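Home | Kitchen | Laundry | Shed | Ask Noura | Search

Filed under: Worktops & Tables / Small Bins

Do you really need a bin on the table?

By Noura Nasrallah

I have never trusted a product that promises to keep a kitchen tidy by standing in the middle of it. Tabletop bins are the latest, and readers keep writing to tell me how marvellous they are. The idea is that you sit there peeling oranges or stoning plums, and the mess goes straight into a dinky pot instead of on to a saucer. I already own saucers.

Still, I gave it a fair go. I kept a little bin on my own table in Beltport for a fortnight and used it for peel, tea bags, plum stones and the stickers off fruit. The stickers were the one thing it did better than a saucer.
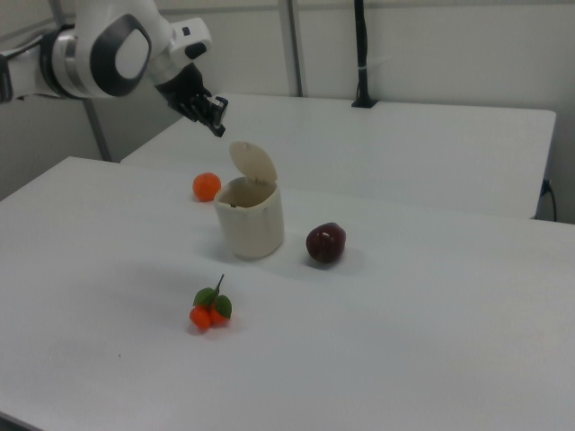 Small cream bin with the lid up, plus an orange and a plum.

The lid is where I part company with the fans. A lid on a pot this small has to be opened every time, usually with a sticky thumb, so after the first day mine stayed up. If you buy one, try the hinge in the shop. Open it with one hand. If the whole thing slides or tips back, put it down again and keep your money. The Lesier one I tried first went over each time. The Caron was steadier but had a nasty little groove under the rim that held on to orange pith, and I had to clean it out with a cocktail stick.

Pale colours look lovely for a week. Tea is what does for them. A paste of bicarbonate of soda and water, left on for ten minutes and wiped off with a soft cloth, shifted most of it from mine. I've seen people recommend bleach for this. I wouldn't, on something that sits next to food, and I doubt it does any more than the paste does.

Liners are a racket. Trumer sell a roll of 80 tiny bags and I can't see the point of a single one of them. Fold a sheet of newspaper into the bottom, tip the lot into the food caddy after supper, rinse, and stand it upside down to dry. If you skip the rinse you will have fruit flies by Thursday in warm weather - I did.

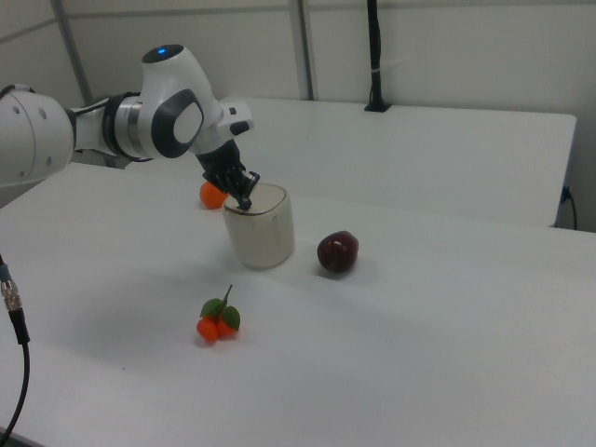
Then there is the matter of what else lives on the table. A white top shows every drip, and plum juice is worse than tea if you leave it until morning. Wipe it with cold water first, then a drop of washing-up liquid. I am not convinced by the sprays sold for white surfaces. I tried 2 of them side by side against plain washing-up liquid and couldn't tell which patch was which.

Decorative fruit gets dusty and nobody ever washes it. Lukewarm water, a drop of soap, and a soft paintbrush round the stalks and leaves. Don't soak anything that has been glued or wired. And keep it apart from the real stuff, unless you enjoy watching guests reach for it. Mine comes out in December and goes back in its box afterwards, where I like it best.

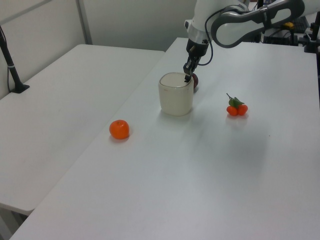

Can I use an ordinary pot or cup instead of buying a table bin?

Any wide one with a heavy base will do the job. Avoid narrow necks, which trap peel, and anything with a crackled glaze, which stains. Empty it the same day and you won't miss having a lid.

Contact Noura | Copyright 2018 | Back to top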